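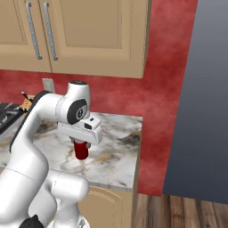 Gripped part drops to the counter in simulation after scene rebuild

desau_cell
Posted November 4, 2022

One seven-axis arm with a two-finger hand, kitchen scene, marble counter. The part is a small red cylinder. The arm picks it, lifts it a short way and holds. Before I rebuilt the scene the hold was stable for the full run. Now the cylinder creeps down between the fingers and falls at step 1904, the same step every run. Grip command is unchanged. Physics rate is 800 Hz. I rebuilt from the Narkamo kitchen set and reloaded the arm from my own file. Joint positions match the old log. I have tried a heavier cylinder and a lighter one. The heavy one falls sooner. What should I check first?

toledo_bench

Check friction on the finger pads before anything else. When an arm file is reloaded, the pad material is often replaced by the scene default, and the default may be too low to hold a smooth cylinder. The counter having the right value tells you nothing about the pads.

Procedure:
Stop the run and open the collision shapes for both fingers.
Read the material assigned to each pad. Do not read it from the visual mesh.
Set both pads to the same material and save it in the arm file. If you save it in the scene, the next rebuild will wipe it out.
Reset the arm to home, then repeat the pick.

Also read the force limit on the finger joints. Position control with a low limit looks closed on screen and still slips. Log contact force on each pad during the hold. If one side reads zero, the cylinder is off center and friction is not your main problem.

vumia_user

had this too, raise the physics rate and it goes away

toledo_bench

A higher rate can slow the creep without fixing the cause. I would leave it at 800 until the pad values are known, otherwise you are changing 2 things at once.

desau_cell

Pads were on the scene default, both of them. I assigned the old rubber material and saved it in the arm file. The cylinder now holds to the end of the run. The force limit was correct. One pad still reads slightly higher than the other, so I will look at the grasp offset next.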